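4. Setting up the game clock and play log

Use this section to prepare the Tzanetos sideline console before kickoff. Allow 57 minutes for a first set-up. The console must be on mains power until step 6 is complete.

4.1 Entering the game

1. Switch on the console and wait for the Home screen.

2. Select New Game, then Football. Enter the home team first. The order cannot be changed after the log is opened.

3. Set the quarter length and the number of timeouts per half. For youth leagues, check the league sheet – the default values are for high school play.

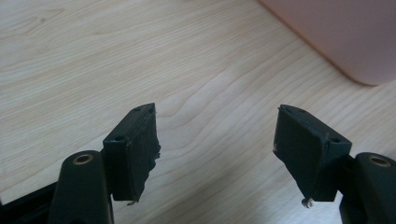
4. Select Roster and load both team lists. Players who share a jersey number are shown in red. Correct these before you continue, or tackles and carries will be credited to the first name on the list.

CAUTION: Loading a roster a second time erases any hand-entered changes.

5. Set the ball position format. Choose Own/Opp for yard lines counted from each goal, or Full Field for a single scale.

6. Press and hold Sync for two seconds. The clock display and the log should show the same time.

Note: The log holds over 4,000 entries. Older games are not deleted automatically.

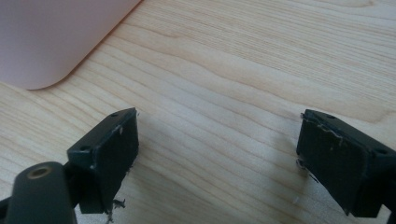 4.2 Correcting a play

1. Stop the clock. Plays cannot be edited while it is running.

2. Open the log and select the play. Change the down, distance or result as needed.

3. Press Save. Later downs in the same drive are recalculated – scores are not, and must be changed under Scoring (see 4.3).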